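**Why does metal feel colder than wood?**

Put one hand on a wooden table and the other hand on a metal spoon which lies on it. The spoon feels colder, doesn't it? But both of them were in the same room all night. If you measure them with a thermometer, it shows the same number for both. So who is wrong, your hand or the thermometer?

Neither is wrong. They only measure different things.

**What your skin feels**

Your body is warmer than most rooms. When you touch something cooler, heat goes out of your hand and into that thing. Small nerve endings in your skin notice how quickly your skin is cooling, and they send a message to your brain: "Cold!"

Metal takes heat very well and carries it far away from your fingers. Then it is ready to take more. We say that metal is a good *conductor*. Wood is a poor conductor. It warms up a little where you touch it, and the heat mostly stays there, so your skin stops losing heat so fast.

**Try it with butter**

You need an adult for the hot water. Feven Wubshet did this with her class in December, and it worked on the first try.

1. Find 2 spoons of the same length, one of metal and one of wood.
2. Put a small piece of butter on the end of each handle, and press a dry bean into it.
3. Stand both spoons in a cup of hot water, with the butter up.
4. Wait 7 minutes and watch the beans.

The bean on the metal spoon should slide first. The heat climbs up the metal and makes the butter soft. A thick steel spoon can be slow, so please be patient.

**What about hot days?**

Then everything is turned around. A metal slide in the sun can burn your legs, while the wooden bench beside it is only warm. The sun makes both hot, but the metal gives its heat to you much faster.

Cooks know this too. Many pots are made of metal so that the food gets hot quickly, and many have wooden handles so that the cook's fingers do not.

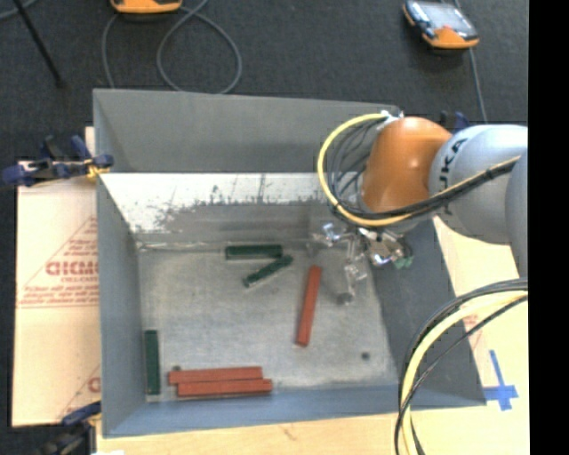 Other things are poor conductors as well: wool, cork, feathers, and most of all air that cannot move. A wool sweater has no heat of its own. It holds a lot of still air close to you, and your own heat stays inside. If you wrap the same sweater around a cold bottle, the bottle will stay cold longer.

*Written by Tiruwork Woldemariam*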